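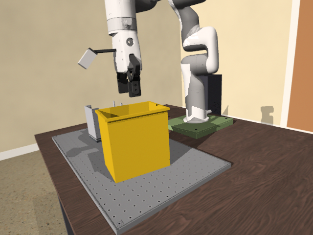
Marikar small-cap fund: a few thoughts from a slow reader (1/7)

Good morning, all! I finally sat down with the January holdings list for the Marikar fund, coffee in hand, and it's a different animal from the one I bought.

2/7
Zultetti used to be the biggest position by a mile. Now it's down to number 3, and Bistport (the shipping software people) has taken the top spot.

3/7
I don't mind that, really. Zultetti had a wonderful run and I was getting nervous about so much riding on one company – maybe the managers were too.

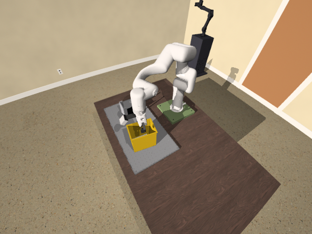 4/7
What does bother me a little is the trading. The list has more than 300 names on it, and all that shuffling costs money, even when the fee on the front page looks low.

5/7
A kind reader asked about Modeton. Yes, still in there, still tiny, and I'd love to see them add to it!

6/7
For my own account I'm holding what I have and putting new money into a plain index fund for the next two quarters.

7/7
Please don't take that as advice, I'm just a saver who likes reading filings. If you own Marikar too, tell me what you're doing with it – I read every reply.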